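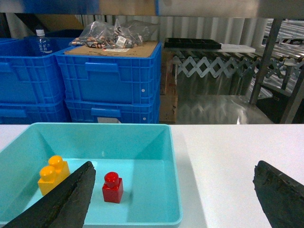 Eldana Degefa wrote in to ask whether a toy rental subscription saves a family any money at all, given that her two lost interest in most of what arrived and she still paid for the month. She wanted a straight answer before she signed up for a second year. It's the question we get most, so it goes first.

Does it save money?

Sometimes. The firms like to compare their fee with the full shop price of every toy in the box, as if you would have bought the lot new. Few parents would. We added up a year of the middle plan at Trutitz and it came to £575 with delivery. If you normally buy second-hand, or have older cousins to raid, you will struggle to spend that much. If you buy new and often, you may come out ahead.

Dundar says its boxes are worth £1,919 a year. Is that true?

It's a sum on a web page. We asked how it was worked out and were told it was "based on typical retail value". We asked for the list of toys and prices behind it and are still waiting. Treat it as advertising.

What happens if a piece goes missing?

Read this part of the terms before anything else. Dundar lets small losses go but doesn't say what small means. Olvera charges by the piece, with a cap per box. Trutitz keeps the right to bill you for the whole set, and two readers have told us it did so over one part. Both got the charge dropped after complaining, so complain.

Are the toys properly cleaned between homes?

All three say yes. None of them would tell us who checks. "Child-safe cleaner" can mean almost anything, so ask for the name of the product. We wipe hard plastic ourselves when it arrives and send soft toys back if they smell of anything.

Is it greener than buying?

Perhaps, if a toy really does go through many homes. But it also goes through many vans. Olvera claims each toy is used by "up to" 72 children, and "up to" covers one child as well. We'd like to see an average. A toy library you can walk to has a much better case.

Do children learn more when the toys are swapped every month?

We have seen no good evidence from any of the firms. Putting half the toys in a cupboard and bringing them out in May costs nothing and seems to do much the same job. The "learning stages" printed on the boxes are mostly the age ranges with longer names.

Can I cancel when I like?

You can ask. Trutitz wants a full month's notice, counted from your next box and not from the day you write. Olvera stops the payments at once but charges for collection. Keep a copy of the message you send, with the time on it.

What about the Idcombe toy library?

It lends from a catalogue of around 1,410 items for a small yearly fee. The opening hours are awkward and the good train sets are always out. You have to carry things home yourself. We still think it's the one to try first if you live close enough.

Do you take money from any of these firms?

No. Olvera offered us a discount code for readers and we turned it down.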